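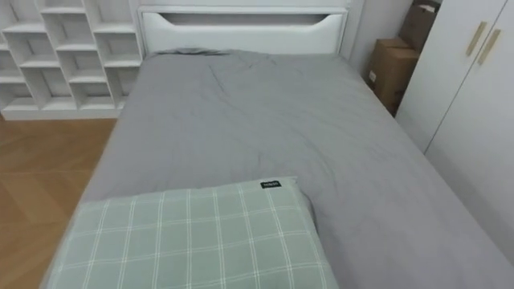 Green check pillow, grey cover, white headboard.

22 March 2024

Nine hours' sleep and I still woke up grinning, because yesterday was the day I finally heard the dawn chorus properly from the reedbed at Jandaleck. I have been meaning to do it every spring since we moved out here and every spring I've found some excuse (too cold, too dark, too much on at work) and then suddenly it's June and the birds have gone quiet. So I'm writing all of it down while it's fresh.

Alarm at ten to four. Porridge standing up, two pairs of socks, the old green flask. I'd put the bike lights on charge the night before and then left them on the kitchen worktop, so I had to come back for them from the end of the lane. Still got to the Jalden gate before Joni, who had the map and the good binoculars and a bag of cardamom buns that were still warm in the middle.

It was properly dark. You forget how dark it gets without the street lamps. We walked the bank path with one torch between us and I could hear water on both sides but couldn't see any of it. Joni said to stop at post 38, as the bank widens there and you can sit with your back against the old pump housing out of the wind. It still says Flomow on the plate if you rub the moss off. I rubbed the moss off.

First bird was a robin, which I'd have bet money on, and then a long gap with nothing but a duck grumbling. Then a song thrush from the willows behind us, repeating everything as if we were a bit slow, and then a blackbird, and another further off, and after that I completely lost track of the order I was trying to write down. My notes from that bit just say "WREN!! so loud" and a squiggle. How does something that size make that noise? It was in the brambles not three steps from my boots and I could feel it in my teeth.

And then the bittern. I honestly thought it was a lorry on the far road the first time. Joni grabbed my sleeve and held up a finger and we both stopped chewing, and it came again, three low booms, like somebody blowing over the top of a huge bottle. I've read about it so many times, and no book has got anywhere near it. We had it on and off for half an hour and never saw so much as a feather. I didn't mind a bit!

By the time there was colour in the sky we had Cetti's warbler shouting from the ditch, two chiffchaffs (my first of the year), reed buntings, a water rail squealing like a piglet, and a marsh harrier that came up off the reeds so slowly I had time to pass the binoculars over and get them back again. Joni's list for the site stands at 138 species, kept in a brown notebook with a rubber band round it, going back to the year of the big flood. Mine is at 23 and I'm very proud of it.

We walked back the long way, past Gajdoš's sheep. Lambs everywhere, all legs, and one stood on its mother's back looking pleased with itself. Mr Gajdoš was mending the trough and told us the barn owls are back in the top shed, and that we could come and watch from the yard any evening as long as we shut both gates. Joni went pink with delight. We're going next week if the rain holds off.

I missed the 605 into town by the width of a hedge, so I cycled the whole way home with the wind behind me and had scrambled eggs at half past nine feeling as though it was mid-afternoon. Tried to read in the armchair. Managed one page. Went to bed at eight with the window open a crack and heard one last blackbird going from the neighbour's chimney, and that's all I remember.

Things to sort out before the next one:
- thicker gloves, the fingerless ones were daft
- a red torch, or some red film to go over the white one
- learn blackcap and garden warbler before they both turn up and confuse me
- ask Joni for the bun recipe
- pencil, not biro. The biro gave up before the thrush did

Joni wants to go back in November as well for the starlings, when they come in to roost over the far reeds at dusk. I've put it on the calendar already. It means a civilised start time, for one thing, and we could have soup.

Bike chain needs oiling. Must ring Mum.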